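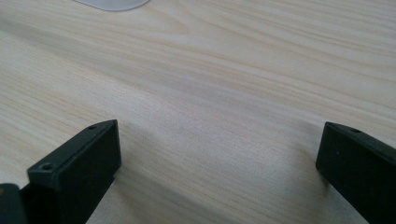 Datasets / Text / Recipes

# Rolel Recipe Cards

2/23/26 — posted by the Rolel maintainers

Rolel is a set of 805 home recipes typed up from handwritten cards. The cards came from two parish collections, Cletodholm and Stametti. Most are for baking, with a fair number of soups and pickles.

## Files

- cards.csv — one row per card
- ingredients.csv — one row per ingredient, linked by card_id
- units.txt — the 16 unit names we allow

## Main fields

- card_id: a number, never reused
- title: as written, including misspellings
- source: cletodholm or stametti
- method: full text, line breaks kept
- oven: the setting as written, blank if none is given

Gas marks have not been turned into degrees. "A moderate oven" stays as it is.

## How it was typed

Each card was typed twice and the two versions compared. Where they differed we went back to the card. Words we could not read are marked [?]. Crossed-out amounts were left out unless nothing replaced them.

Ingredient lines were split with the Szabo script, then corrected by hand. It handles "a knob of butter" badly, so check the amount column before adding anything up.

## Known problems

- 4 cards have a title and no method.
- Eggs have no size.
- "Cup" may mean a teacup. We did not guess.
- Duplicates across the two collections are kept, as the wording often differs.

## Use

Free to use and share with credit to Rolel. The recipes have not been tested, and some of the bottling methods are older than current safety advice. Please don't follow those.

Corrections are welcome until the end of March, when version 2 will be put together. Give the card_id and the field name.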